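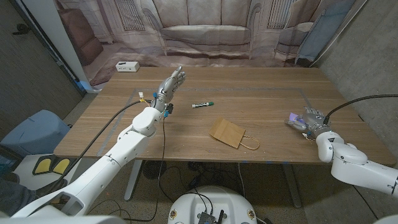
Company filed to go public, my 3217 shares have become 647. Was I robbed?

Posted in Equity and Stock Plans by bufferzone, March 7, 2024

I used to work at a small biotech called Mustum. I was in the lab, not in finance, which will become obvious as you read on. When I left, I had 3217 vested options and a deadline, so I wrote a check for $1598, got an electronic certificate on the Ikura portal, and went back to forgetting my password. That was in July, the summer before last.

Last week I got an email saying Mustum has filed for an IPO. Wonderful. I logged in to Ikura (four tries, one security question about a pet I don't remember having) to admire my holdings, and the number on the screen was 647. Nobody had called. There was a little gray note that said "adjusted for 1-for-4.972 reverse split." I have done a lot of dilutions in my life and never one with a ratio like that.

So:

First, did I just lose four-fifths of my stock? My spouse says no. My brother-in-law says yes, and that I should get a lawyer, but he says that about parking.

Second, there's a document waiting for my signature from Limwood, who I gather are the underwriters. It says I agree not to sell, pledge, lend, hedge or apparently think fondly about my shares for 180 days after the offering. I don't work there anymore. Do I have to sign? What if I just don't?

Third, the filing gives a price range. Do I get that price? I'd like to know whether I'm fixing the roof or buying a nicer tarp.

I did open the prospectus. It is 300 pages long and the first forty are risk factors, including the risk that the drug doesn't work, the risk that it works but somebody else's works better, and the risk that the building floods. I quit at the flood.

Thanks in advance. Please use small words.

saltbridge
Moderator, 11 helpful votes

Your spouse is right. You own the same slice of Mustum you owned before, cut into fewer pieces.

Companies do this right before they list. A private company hands out shares by the bucket, because a job offer with thousands of options in it sounds better than one with hundreds. Then the bankers come along and want the stock to start trading at a price that looks respectable, say in the teens. If the company is worth X and has too many shares, each share comes out at three dollars and change, and big funds turn up their noses. So everybody's shares get combined by the same ratio. Founders, investors, you, the person who sits at the front desk. Your 3217 divided by 4.972 is 647 and a crumb. The crumb is normally paid in cash. Yours is worth two hundredths of a share, so don't plan the roof around it.

The ugly ratio is normal too. They work backward from the price they want, and nobody at the table cares if it's a round number.

Things to check:

Look in the prospectus for "reverse stock split." It will be in the summary section, probably in the part called "The Offering," and it should give the same ratio that Ikura shows you. If the two don't match, write to Mustum's stock plan person and ask which is correct.

Check that your total cost is still $1598. The number of shares goes down and the cost per share goes up, but the total shouldn't budge except for the crumb. Portals do get this wrong now and then, and you want it fixed before you sell, when it turns into a tax question.

Find the exercise agreement you signed when you wrote the check. I know. Look in your old email for "notice of exercise." Somewhere toward the back there will be a paragraph with a title like "Market Stand-Off." Read that before you decide anything about the Limwood paper. In nearly every plan I've seen, you already agreed to a lock-up of up to 180 days back when you were busy being pleased with yourself. The Limwood form is then mostly a tidier copy of a promise you've made.

If the paragraph is there, not signing the new form gets you very little. The company can put a stop on your shares with the transfer agent and they will sit exactly where they are. If the paragraph truly isn't there, you have a real choice, and that's the moment for an hour with a lawyer who does stock plans. Your brother-in-law may enjoy being right once.

On the price: no, you don't get the price range. That's what new investors pay the company for new shares. You aren't selling in the offering. You get whatever the market is paying on the day you're allowed to sell, and that could be better or a lot worse. Biotech stocks have moods.

twopipettes
4 helpful votes

Went through this at a different company so here is the non expert version

yes its the same pie. everyone in our old lab group chat melted down for a day and then someone did the division and we all felt dumb

what I wish I'd done sooner was sort out the transfer agent. Ours was Kirui. After the IPO your shares usually don't stay in the startup portal, they get moved to the transfer agent, and then YOU have to get them from there to a regular brokerage account before you can sell. This took me eleven business days. There was a form that had to be mailed. In an envelope. The stock dropped while the envelope was traveling and I watched it on my phone at lunch like it was a sport

so open the brokerage account now, its free, and make sure the name on it matches the name on the certificate exactly. Mine had a middle initial on one and not the other and that was its own adventure

also update your mailing address and email with them. If Mustum only has your old work email you are going to miss everything

as for lockup I just signed it. everybody signed it

gradschool_survivor
0 helpful votes

Reverse splits are ALWAYS a bad sign. I owned a stock that did one and six months later it was gone. Sell everything the minute you can, and don't sign anything. They can't make you.

saltbridge
Moderator, replying to gradschool_survivor

You're thinking of a listed company whose price has sunk so low that the exchange is about to throw it out. That kind of reverse split is a bad sign, and I'm sorry about your stock. One done by a private company on its way to listing is housekeeping. It says nothing good or bad about the drug.

And "they can't make you" is true only in the sense that nobody will come to the house. See above about the paragraph bufferzone probably signed already.

bufferzone
Original poster

Update, for whoever finds this page at two in the morning with the same gray note.

I found the exercise agreement. It was in a folder called "misc2." Section 11 is headed "Market Stand-Off Agreement" and says I'll hold off for as long as the underwriters ask, up to 180 days, and will sign any further paper they reasonably request. My signature is right under it, quite a confident one. I have no memory of reading a word.

So I signed the Limwood form. It took less time than logging in to Ikura.

The ratio in the prospectus matches. My cost didn't, though. Ikura had divided the shares correctly and left the old cost per share alone, so according to the portal I'd paid a fifth of what I really paid. I wrote to the stock plan address and got a very polite reply saying they were aware of it and a fix was coming. I've saved a copy of the bank record showing $1598 in case "coming" is meant in the drug development sense.

I've opened the brokerage account too, with the middle initial. One more thing, if anybody's still here: mine were the incentive kind of option. Does it matter when I sell?

saltbridge
Moderator, replying to bufferzone

It does, and well done on the bank record.

With incentive stock options there are two clocks. You need to be more than a year past the day you exercised and more than two years past the day the options were granted. Pass both and your gain is generally taxed at the long-term rate. Miss either one and part of it gets treated like wages. You exercised the summer before last, so the first clock has run. Check the grant date of each batch for the second. If you got a few different grants, they each have their own, and you can usually pick which shares to sell. The reverse split doesn't restart anything.

Also dig out the tax form the company sent for the year you exercised, Form 3921. If your tax preparer never saw it, show it to them before you sell. There may be some alternative minimum tax history in there that works in your favor later, or there may be nothing, but it's easier to ask now.

I'd hold off on picking tarps until the lock-up ends.

twopipettes

also on lockup day the price can dip because everyone else's lockup ends on the same day. ours did. came back a bit the week after and then it didn't

good luck with the roof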